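Wallin Tableware: notes on the dishes set

What's in it

Crockery on a patterned tablecloth, being sorted, stacked and moved about in the way crockery is when a meal is still theoretical. The set has 751 clips in 4 folders, named after whoever was in charge of the table at the time. Corina Filip's is the tidy one. Beril Kocabaş's is the other one.
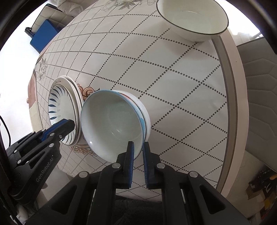
Labels are deliberately dull. A thing is a bowl or a plate. We tried "serving bowl," "soup bowl" and "salad bowl" for most of May and could not get 2 people to agree, one of whom was me both times. If it's deep, it's a bowl. Nested bowls get separate labels, even when only a sliver of the second one shows. Plates in a stack share one label, stack, until somebody takes one off.

The tablecloth

It gets its own label, cloth, including the flowers. Early drafts had several blossoms marked as food. Teodor Grecu has fixed these and would like it known that he fixed them. Dotted lattice is cloth too, however much it looks like a grid you could measure with. Please don't measure with it.
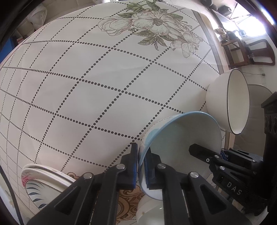
Blue-rimmed bowl on its side, label: bowl, tipped.

Known problems

White dishes on a pale cloth. Rim outlines are good where the rim is dark or blue and optimistic elsewhere.
"Tipped" and "upright" were added late, so the Jutstead folder has neither.
Shadows under bowls are sometimes labeled as bowls.

Corrections go to Sânziana Sima, with the clip number. "The white one" is not a clip number.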